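Subject: Re: Relberg two-arm tabletop kit – terms of the trial

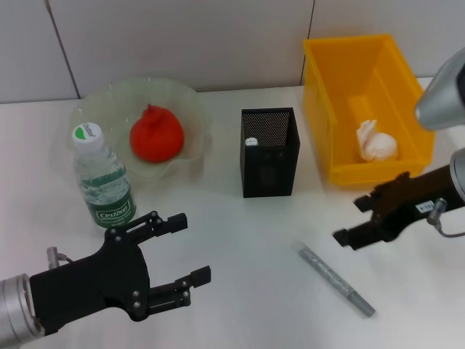 Radosław Grabowska

Dear members,

Thank you for the questions received. Zdzisław Jasińska wrote:

> Does the trial price of 3000 include both grippers? And will
> the tidying task use the same objects at every site?

The price covers both arms, each with its two-fingered gripper, and five days of support from Uvwood. Training is billed separately.

The objects will be the same throughout: bottle, glass bowl with the fruit, mesh pen holder, yellow bin and silver marker. The marker starts on the open table in front of the pen holder – please do not place it closer. Sites may use their own table, provided the top is white.

Written comments on the offer should reach the Zultlow office by the end of September.

Radosław Grabowska
Equipment Review, Zultlow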